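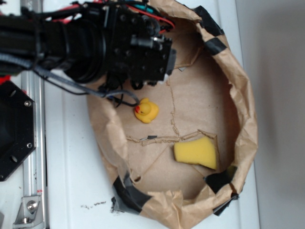 4 min read

So I have been putting off the kitchen shelf thing for ages, and last weekend I finally got around to it. Well, most of it. The long one over the stove is still leaning against the wall in the hallway and I have stubbed my toe on it twice.

If you read my post from the winter you'll know we moved into the Rirkby place with a kitchen that had 2 cupboards. Two! One of them has the water heater in it. The people before us must have eaten out a lot, or else they owned one pan. We've been living out of boxes stacked next to the fridge and every time I want paprika I have to move the rice cooker, the blender and a bag of potatoes.

My first plan was to buy proper wall units. I drove out to Flukholm (forty minutes each way, and the parking is a nightmare on a Saturday) and the cheapest set that would fit came to 1102 before delivery. I stood there in the aisle doing the sums on my phone and then bought a dish brush and went home.

Plan two was open shelves. My friend Nataša Shehu has had them in her apartment for years and hers look great, but she is a tidy person and I am not. She did warn me about the grease. Anything near the stove gets a sticky film on it and then the dust lands on the film, and you end up washing jars you haven't even used. I decided I could live with that. We'll see how I feel in August.

I ended up getting the boards from Tokarz, the lumber yard behind the bus station. They cut them to length while I waited and the whole lot was 275 with the brackets, so a lot less than the wall units! The guy at the counter asked what kind of walls I had and I said "white," so that went well. They're plaster over brick, it turns out after I drilled into one, and the anchors I'd brought home were completely wrong. Back to Tokarz. Different guy, thankfully.

Drilling took all of Sunday. I measured everything from the countertop like the video said, put up the first shelf, stepped back, and it was so crooked I laughed out loud. The counter slopes. I'd never noticed, but put an orange down at the sink end and off it goes. I took the shelf off, filled the holes, borrowed a real level from downstairs and started over. If you have an old kitchen, measure from nothing. Just use the level and pick a height you can reach without a stool.

Anyway there are 9 jars up there now, and all the plates, and the good bowls from Dristau that have been wrapped in newspaper since the move. I'd forgotten how blue they are. I keep walking in just to look at them.

Still to do: the long shelf, the filler spots need sanding and paint (I have no idea what white it is, there must be a hundred whites), and I want some hooks under the bottom board for mugs. Has anyone tried the kind that slide on without screws? My mugs are pretty heavy and I don't trust them. Let me know in the comments, and if you've got a trick for the sticky film I want that too.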